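The Iro

The machine was called an Iro, and the man from Gondell had told Felicidad Evangelista it would need looking after twice a year. She wrote that on the inside of the cabinet door in pencil. By February there were eleven pencil marks under it.

"It's the belt," Sebastian said. He was on the floor with his cheek against the base plate and a flashlight in his teeth, so it came out as one long vowel.

"You said it was the belt on Tuesday."

He took the flashlight out. "It was a different belt on Tuesday."

Felicidad had run the linen room at the Fuveo for longer than the Fuveo had been called that. She had seen the steam press come in, and the second steam press, and the software that was going to tell her how many pillowcases she had. She had never once been wrong about pillowcases. She pulled a stool over and sat where she could watch his hands.

The job sheet said 200 bath towels by the evening shift. The Iro had done a few dozen before it started setting them down crooked, each one a little worse than the one before, until it laid a towel over its own elbow and stopped with a noise like a dropped tray. Sebastian had reset it. Then he had reset it again, with more ceremony.

"What does the book say?"

"Error 3 is wrist slack. Error 2 is grip pressure." He wiped his fingers on his shirt. "It's giving me both."

"So the book says it's broken."

"The book says to retension the wrist and run the grip calibration, in that order, and not to skip the pause between them."

"And last time, did you skip the pause?"

He went back under the plate without answering. She could hear the hex key clicking around a quarter turn at a time. He was a careful boy when someone sat there. She had noticed it with the dryers too.

When he had the cover back on he plugged in the tablet and tapped through the screens. The arm lifted, turned its wrist all the way one way and all the way the other, and opened and closed on nothing. A bar crept across the tablet. Felicidad folded four hand towels while it crept, out of spite, and squared the pile with the side of her palm.

"Pads look worn," she said.

"They're in tolerance."

"Whose?"

"Gondell's."

She leaned over and ran a thumb along one rubber pad. It was slick as a spoon. Sebastian looked at it, then at her, and got the spare set out of the drawer. That meant starting the calibration from the top, and he did start it from the top, and he waited out the whole pause with his arms crossed. It was 1545 by the wall clock when the bar filled for the second time and the tablet showed a green check mark.

"There," he said.

"A check mark," said Felicidad. "It gave us one of those on Tuesday."

She picked a towel off the cart herself, one of the heavy ones, and put it on the table. She didn't smooth it.

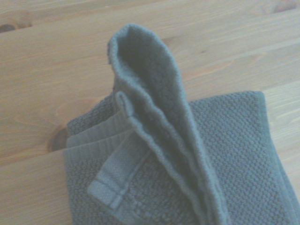 Felicidad had no quarrel with check marks as long as they stayed on the tablet, where they couldn't hurt the linen. The table was her side of things. She bent down over the gray-green towel and looked at it the way she looked at a new hire's first bed. The flat part on the right was square enough, she would give them that. But a fold of it was standing straight up off the pine in a tall loop, and beside it the hem band slanted off toward the corner. "Does the tablet know about that?" she asked. Sebastian scrolled up, and then down. The check mark was still green. He reached for the hex key, and she wet the tip of the pencil and opened the cabinet door.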